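### 4.2 Utensil sorting with the Akico hand-held kit

The second part of our evaluation covers the Akico kit, a pair of hand-held grippers sold by Prudthorpe for recording two-handed manipulation data without a robot arm. Andineck supplied our units under a standard academic lease, and we paid the list price for the lease and the support plan. The vendor had no say in the choice of tasks and did not see the results before submission.

We picked utensil sorting as the main task for two reasons. Forks, knives and chopsticks are thin, and several of them lie nearly flat once they are in a basket, so the operator has to control the height of the fingertips closely. The task also appears in our earlier study of the Alva kit (Section 3), which lets us compare the two products on the same work.

Operators stood at the front of the table and faced a row of three baskets along the far edge. Each episode began with the utensils mixed. The operator moved them one at a time until each kind was in its assigned basket, with chopsticks always going to the left. Either hand could be used for any item, and hand-overs between grippers were allowed. An episode was dropped if a utensil fell to the floor or if a gripper left the tracked area for longer than 2 seconds. The carpet around the table was marked with tape so that the table could be returned to the same place between sessions.
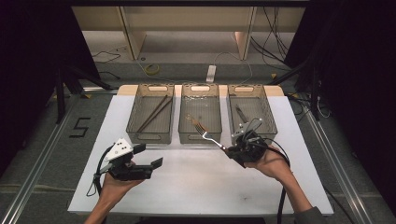
**Figure 7.** Utensil sorting with two hand-held grippers. The right gripper holds the fork by its handle, with the tines reaching into the middle basket; the left gripper is open.

We collected over 3,000 episodes with the Akico kit and kept 2,000 after filtering. Most of the rejected episodes failed on tracking. The usual pattern was a short loss of position when one gripper passed behind the other from the point of view of the tracking system. This happened most often when an operator reached across the body, for example when the right hand carried a chopstick to the left basket. Operators learned to avoid the motion, and rejections became less frequent in later sessions. We note that this also changes the data: the later episodes contain fewer cross-body reaches than people would make with bare hands.

The cables were the most common complaint. Both grippers are tethered, and the cable on the right unit is thick enough to pull on the wrist when the arm is extended. Operators who let it hang beside the forearm reported less strain than those who ran it over the shoulder. Prudthorpe sells a belt clip as an add-on, which we did not test.

Grip quality was good for forks and knives. The flat fingers closed squarely on a handle and held it without visible slip during the move. Chopsticks were harder. When two lay side by side on the bottom of a basket, the fingers often picked up both, and the operator had to put them down and try again. We kept these retries in the data set. The Alva kit, with its narrower fingertips, did better on this item but worse on heavy knives.

Setup took 36 minutes on the first day, including calibration of both units. The printed guide leaves out the step in which the left and right units are paired in order, and we had to repeat the calibration once before finding it in the online notes. Later sessions needed only the short calibration routine, run again after each lunch break. Policy training on the filtered episodes is described in Section 5.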